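Recording paper-handling examples at your desk: what works for me

I've been collecting hand demos for our Dodo learning project since May, and paper is the thing everybody asks me about.

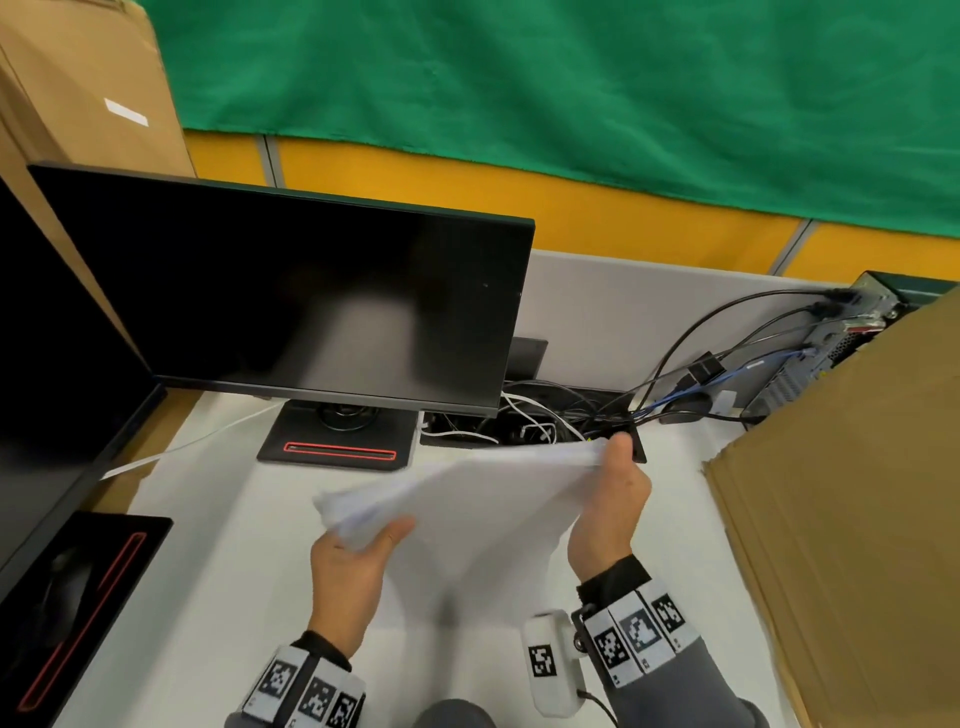

My first tip is to warm up with 3 throwaway takes before you save anything, because your hands get oddly stiff once you know you're recording! Then go at your normal speed. Hold the stack however you'd hold it on a regular workday — mine is on a slant, pinched at one corner and a bit crumpled, and I keep takes like that. A learner that only ever sees crisp, square stacks won't know what to do with a rumpled one.

Keep the marker squares on your wristbands facing out, and check them again every 30 takes (bands creep, especially over sleeves). Switch off any monitors you don't need. Swap in fresh paper after 100 takes, and save the old sheets for a "messy" batch.

I'm at 336 good takes now. Next up is envelopes — wish me luck with the flaps!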